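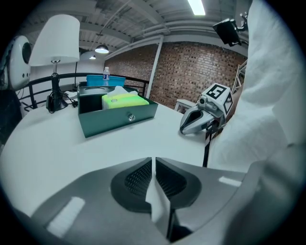 Paiva hand-held grippers at a tabletop station, with a tissue box as the task object.

Paiva Hand-Held Gripper, Pair
Supplied by Plalodstead. Page revised Nov 6, 2021.

Paiva is a two-unit set for recording manipulation examples without a robot arm. The operator performs the task by hand, one gripper per hand or with a single unit, and the recordings are used to train a policy for an arm fitted with matching fingers.

Each unit has a rigid plastic body, a pair of curved fingers and a forward-facing camera. The fingertip pads are faced with black mesh and can be replaced in the field. Marker faces give the other camera a position reference when both units are in view. Keep them clean and do not cover them with tape.

Specifications
Units per set: 2
Camera rate: 50 frames per second
Maximum finger opening: 63 mm
Spare pad sets included: 3
Recording software: Kavo, license included
Mount for arm-side fingers: sold separately

Recording
Kavo stores both camera streams and the finger opening against one clock. An episode starts and stops with a squeeze of the trigger. Episodes can be marked as good, failed or discarded at the station, and failed ones are kept unless deleted by hand. Export is per episode or per session.

Small household objects make suitable first tasks: pulling a tissue, opening a box, moving a bottle. Change the position of the object between episodes. Background clutter may stay where it is, provided the same clutter does not appear in every session.

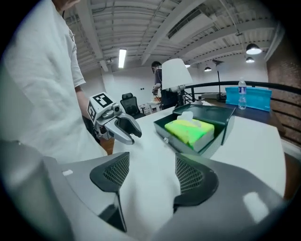

A customer in Sutstead reports that episode length mattered more than they had planned for. Their February recordings ran several tasks together and had to be split by hand before training, and they now stop after each task. They would also like the pads to be easier to change with one hand.

Kavo can split a long episode at any point where the fingers return to fully open. The option is off by default and is found under Session, Segments.

Pad changes need the supplied hex key. Recalibrate the finger opening after fitting new pads, and before the first episode of a session if the unit has been dropped.

Replacement pads, marker faces and trigger springs are stocked at Plalodstead and ship separately from full sets.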